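Wiping trials paused after grip fault

Wiping trials at the Pledemwood workshop stopped for most of February after a fault in the hand-held grippers. The jaws were reporting a firm hold on the cloth when the grip had already let go by a few millimetres. Marloes Van Beek picked it up while checking a batch of 300 recordings, and 104 of them had to be thrown out.

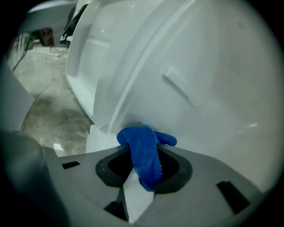 The cause was a worn pad on one finger. Folded cloth slid on it under side load, mostly on curved plastic, and the position sensor had no way of telling. Sizwe Radebe has since fitted new pads to all the Tarigan units and lowered the slip alarm threshold. No one was hurt and no gear was damaged.

Pads will now be changed every 400 cycles - the old schedule had no set limit. If the alarm sounds, let go of the trigger, put the gripper down and wait 15 seconds before resetting it. Please don't tape over a worn pad. Spares are in the Demia cabinet, and any faults go in the logbook beside it.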